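Home > Kids > How Things Work > Wood

Why Does Wood Have Stripes?

Look at a wooden chair, a wooden spoon or the floor of your grandparents' hallway. Chances are it has lines in it. Some run straight, some wiggle, and some swirl around a dark spot that looks like an eye watching you eat breakfast. The lines are called grain, and a tree has to do a lot of standing around to make them.

One year, one ring

Trees have no hobbies. They grow, they drop things on cars, and they grow some more. But they don't grow at the same speed all year.

In places with a cold winter and a warm summer, a tree wakes up in spring thirsty and in a hurry. It builds a layer of new wood just under the bark, full of wide little tubes for moving water. This wood is usually pale. By August the rush is over. The tree slows down and makes smaller tubes with thicker walls, packed tightly together, and this wood is usually darker. Then winter comes and the tree quits for the season.

One pale band plus one dark band makes one ring. Cut across a trunk, count the rings, and you know how old that part of the tree was. The oldest stump in Cillthorpe Woods has 133 of them. Ayana Weldu, who leads the Friday walks there, has counted it more than once, usually while waiting for somebody to find a missing mitten.

Fat rings often mean good years with plenty of rain. Skinny rings can mean a drought, or hungry caterpillars, or a bigger tree next door hogging the sunshine. Trees can't complain out loud, so they write it down.

From circles to stripes

So if a tree is full of circles, why is a plank full of stripes?

Think of a rolled-up sleeping bag. From the end you see a spiral. Slice it the long way (please don't, they cost money) and you would see the edges of all those layers as long lines running side by side. A plank is a long slice of tree, and its stripes are the rings seen from the side.

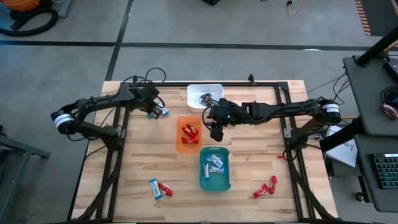
The way a log is cut changes the pattern. If the saw goes close to the middle of the trunk, the stripes come out neat and straight. If it slices nearer the outside, the rings get cut at a slant and you get tall pointy arches, like a row of church windows that somebody leaned on.

What about the eyes?

Those are knots. A knot is the place where a branch used to be. As the trunk got fatter, it grew around the bottom of the branch and swallowed it, very slowly and without chewing. The stripes bend around a knot the way a stream bends around a rock.

Knots are hard. Ask anyone who has tried to hammer a nail into one, but wait until they have calmed down.

Try it yourself

You need a sheet of thin paper, a crayon with its wrapper peeled off, and a piece of old rough wood. Ask before you use the dining table.

Lay the paper on the wood. Hold it still with one hand and rub the side of the crayon gently across it. The raised bits of grain will show up dark. Try 2 different pieces of wood and see if you can tell which rubbing came from which.

If your rubbing comes out completely blank, the wood may be sanded very smooth, or it may be plastic wearing a wood costume. There is a lot of that about.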